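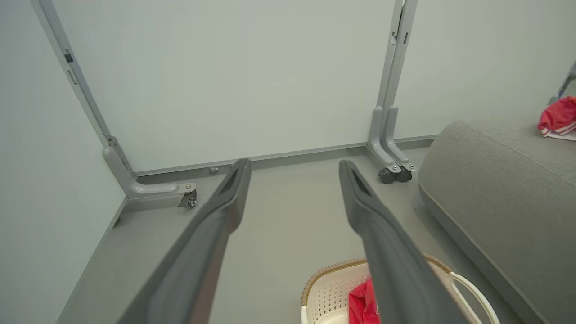 Painting a small windowless room - does "light reflecting" paint do anything?
Forum: Walls and Ceilings

bezerra49
The guy at the Linport store wants to sell me their light reflecting paint for a small room with no window. It costs twice what their normal flat does. He says I'd get by with one less lamp. I have my doubts. Anyone measured it?

cesley_k
Used it in my hallway in October. Looked brighter to me, and my sister noticed too.

Fraser Geddes
Brighter than what, though? You went from old beige to fresh white. Any white would do that. Ask for the LRV number on both cans and compare. Mine were 2 points apart.

cesley_k
It was off-white before, not beige. And I did compare, I had a leftover can of Bronent and did one wall with it. The Linport wall won.

Fraser Geddes
Same wall? Same distance from the lamp?

cesley_k
No, the opposite one. Fine.

dropcloth
I'm with Fraser on the paint but not on the LRV thing, stores print whatever they like. Buy 2 sample pots, paint 2 boards, stand them side by side under the lamp you have.

bezerra49
Did the boards, 3/15/26. My wife picked the cheap one as brighter. I couldn't tell. Going with the normal flat and a better bulb.

cesley_k
How many coats? Mine needed 4.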